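Parnamell 1400 Laminate Work Table: Long-Term Review

Reviewed by Gøran Granström
14 May 2021
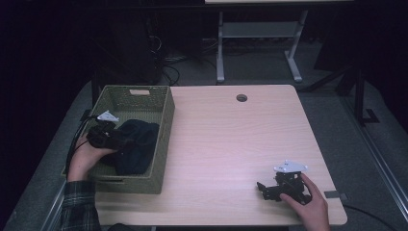
The tabletop with a woven basket on the left. The cable grommet is near the back edge.

The Parnamell 1400 is a fixed-height work table sold flat-packed through Leltanico and a few smaller office dealers. I bought one in January at the regular price, assembled it alone, and have used it every working day since. It replaced a Macedo Standard desk of nearly the same footprint, which I kept for comparison. Both tables were checked with the same tools: a steel straightedge, a dial indicator on a magnetic base, a digital angle gauge, and a luggage scale.

The review covers the top, the frame, the hardware, and how the table behaves under load. Drawers, screens, and other accessories are sold separately and were not tested.

Contents and packaging

The table ships in two cartons. The first holds the top, wrapped in foam sheet with molded pulp corners. The second holds two leg frames, two crossrails, a center stiffener, adjustable feet, and a bag of hardware. My cartons arrived with one crushed corner, and the pulp insert had done its job. The top was undamaged.

Fasteners are bagged by step and the bags are numbered to match the instruction sheet. One spare of each bolt is included. The supplied hex key is soft and had begun to round by the time I reached the crossrails. Use your own.

Assembly

Total time was 52 minutes, of which 11 went to unpacking. The sequence is legs to crossrails, stiffener to crossrails, frame to top. The top attaches with machine bolts into threaded inserts. This is the main difference from the Macedo, which uses wood screws driven straight into the core. Threaded inserts tolerate repeated disassembly. I have taken the Parnamell apart twice and all the inserts still hold torque.

The instruction sheet has two errors. Step 4 shows the stiffener with its flange facing down. It has to face up or the top will not seat. Step 6 gives the wrong bolt length for the rear crossrail. The bag contains the correct bolts, so go by the bag and ignore the drawing.

Do not tighten anything fully until the frame is standing on its feet. I tightened the left leg first on my initial attempt and ended up with the frame 4 mm out of square, measured corner to corner. After loosening everything and starting over, the two diagonals agreed within 1 mm.

Top

The surface is a light wood-grain laminate with a slight pink-beige cast. In the dealer's listing the finish looks closer to plain oak. Buyers matching existing furniture should ask for a sample chip. The grain pattern is faint and runs the long way. It has no texture I can feel with a fingernail, and a ballpoint pen on a single sheet of paper writes cleanly.

The front corners are rounded. With a forearm resting across the corner I get no pressure line, which I did get on the Macedo within half an hour. The straight part of the front edge is only lightly eased and could use a larger radius.

Flatness was good on delivery. With the straightedge laid along the length, the largest gap was 0.4 mm, near the middle. After four months it is 0.6 mm in the same place. Across the width I could not get a feeler gauge under the straightedge at any point.

For stain resistance I left coffee, soy sauce, blue dry-erase ink, and permanent marker on the surface for 10 hours. Coffee and soy sauce came off with water. The dry-erase ink needed dish soap. Permanent marker needed isopropyl alcohol and left a gray shadow visible at a low angle. A second pass with alcohol removed most of it.

Heat resistance is average. A mug of freshly poured tea left no mark. The manual warns against anything above 100 degrees Celsius and I did not go past that.

Scratch resistance is a little below that of the Macedo. Sliding an unglazed ceramic mug with a 500 g weight in it produced fine lines on the Parnamell after six strokes and on the Macedo after nine. In ordinary use I have collected three visible scratches, all from the same metal ruler.

Grommet

There is one cable hole, small and round, close to the back edge. It passes a standard US three-prong plug if the plug goes through at an angle. It does not pass the brick of my laptop charger, which has to be fed up from below by its thin end. Two plugs and one network cable fill the opening.

The position is a compromise. Placing it near the back keeps the working area clear, but a monitor arm clamp will compete for the same space. My clamp needs 85 mm of free depth from the rear edge and had to go well to the left. Anyone planning on a center-mounted arm should measure first. A second hole would have been welcome, and Parnamell does not offer the top undrilled.

Frame and stability

The frame is powder-coated steel tube. Coating coverage was even except inside the crossrail slots, where some bare metal shows. I have seen no rust.

Lateral stability was measured by pulling the front edge sideways with the luggage scale at 100 newtons and reading the deflection at the top with the dial indicator. The Parnamell moved 2.1 mm. The Macedo moved 3.8 mm. With the center stiffener removed, the Parnamell moved 5.5 mm, so the stiffener should be treated as a required part even though the instruction sheet lists it as optional for "light use."

Front-to-back stiffness is weaker. The same pull produced 3.3 mm, and fast typing makes a tall monitor shake slightly. Pushing the table against a wall cures this.

The feet adjust over 15 mm. The threads are coarse and there is no locking nut. On a hard floor, one foot had backed off by half a turn after six weeks. A drop of removable thread locker fixed it.

Load

Rated capacity is 100 kg evenly distributed. I loaded the center third of the top with 60 kg of bagged sand for 48 hours and measured sag at the front edge. It was 1.9 mm under load and 0.1 mm one hour after unloading. The Macedo under the same load sagged 3.4 mm and recovered to 0.5 mm.

I did not test to the rated limit. A concentrated load, such as a bench vise, is outside the intended use and the manual says so. With a small clamp-on vise at the front edge I found a shallow dent in the underside after one afternoon. Put a scrap of hardboard under the clamp pad.

Durability

Lernura, the company that makes the top panels, publishes a figure of 3000 abrasion cycles for this laminate. I have no equipment to check that number. I can report that the area under my mouse hand shows a slight increase in gloss compared with the back of the table, visible only under a raking light. The edge banding is tight everywhere except for a short section at the rear left, where a gap wide enough for a sheet of paper opened in the second month. It has not grown. I ran a thin line of contact adhesive into it as a precaution.

Joint tightness was rechecked with a torque wrench at one month and at three months. At one month, two of the crossrail bolts had relaxed enough to take a quarter turn. At three months, none had.

Odor

The top had a noticeable resin smell out of the box. It was gone after nine days in a room with the window open part of the day.

Support

I wrote to Leltanico about the instruction errors and received a reply in three business days with a corrected PDF. The printed sheet in current stock has not been changed, according to the same message. Replacement feet and hardware bags can be ordered individually. Replacement tops cannot, and a damaged top outside the return period means buying a whole table.

Summary of measurements

Flatness on delivery: 0.4 mm maximum gap
Flatness after four months: 0.6 mm maximum gap
Side deflection at 100 N: 2.1 mm
Front-to-back deflection at 100 N: 3.3 mm
Sag under 60 kg: 1.9 mm
Residual sag after one hour: 0.1 mm
Assembly time, one person: 52 minutes

Recommendation

The Parnamell 1400 is stiffer than the Macedo Standard in every direction I measured and can be taken apart and moved without damage to the top. The laminate scratches slightly sooner. The single grommet is small for a desk with more than one powered device, and the feet need thread locker. For paperwork, computer use, sorting, and light bench work I would buy it again. For a vise, a heavy printer that shakes, or a center-mounted monitor arm, look at something with a thicker top and a clear rear edge.

Rating: 4 out of 5

Correction: an earlier version of this review gave the foot adjustment range as 20 mm. The usable range is 15 mm before the thread runs out.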